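Shoulder strap

A shoulder strap is a length of webbing, leather, cloth or cord worn over one or both shoulders to carry a load. Found on bags, packs, instruments, tools, water carriers, some garments. Not to be confused with the shoulder strap of a military uniform, a badge of rank (see Epaulette).

Types

Single straps hang from one shoulder, straight down. Cross-body straps go over one shoulder and across the chest to the opposite hip -- more stable when walking, slower to take off. Paired straps, as on a rucksack, split the load in two and are often joined by a short chest strap. A yoke is a paired strap sewn together behind the neck, common on aprons and older harvest bags.

Materials

Leather was usual in most regions until cheap woven webbing arrived. Cotton webbing is soft on the neck but stretches when wet and rots if stored damp. Nylon is strong, slippery, frays at a cut end unless melted. Polyester stretches less than nylon and holds color better in sun. Hemp and jute still used for farm work in places. Padding is felt, foam, or in older straps sheepskin.

Width matters more than thickness for comfort. A narrow strap digs in under a load that a wide one carries easily, and stiff edges cut into the neck whatever the width.

Adjustment and fastening

Most straps adjust with a slider, a flat piece with a center bar that the webbing doubles back through. Ladder locks are quicker and can be loosened with one hand. Leather straps mostly use a pin buckle and punched holes. Side-release clips let the strap open completely, usefull when the wearer has a coat or a second strap on top. Snap hooks at the ends let it come off the bag.

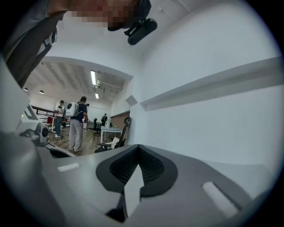 Editors of the Trallow handbook disagree on clip placement: a clip high on the chest is easy to reach, they write, but it rubs under a coat collar and should sit at least a hand's width below the collarbone. The Morka guide puts it lower still, near the ribs. Neither gives a reason beyond custom.

Regional forms

In the Amska valley the carrying strap is a flat braid of goat hair, made in one piece with no buckle and knotted to length. Braids were sold by the bundle at the July market. The Karakaya strap is shorter and wider with a leather patch at the shoulder, and the patch gets replaced when worn while the braid is kept. The museum in Karakaya holds 234 of them, most undated. A later count added pieces on loan and gave 667, though this includes fragments and a few belts that were probaly catalogued by mistake.

Morka had a webbing mill on the river. Output at its height was roughly 4000 straps a year, nearly all for mail bags. Mill closed, building now storage.

Wear and care

Stitching at the end loops fails first, then the webbing where it passes through the slider. Box stitching with a cross inside is the usual repair. Wash webbing cool, dry flat, out of direct sun. Leather wants a little oil and no heat. Metal sliders should be checked for burrs, plastic ones for white stress lines.

See also

Baldric
Bandolier
Belt
Tumpline
Webbing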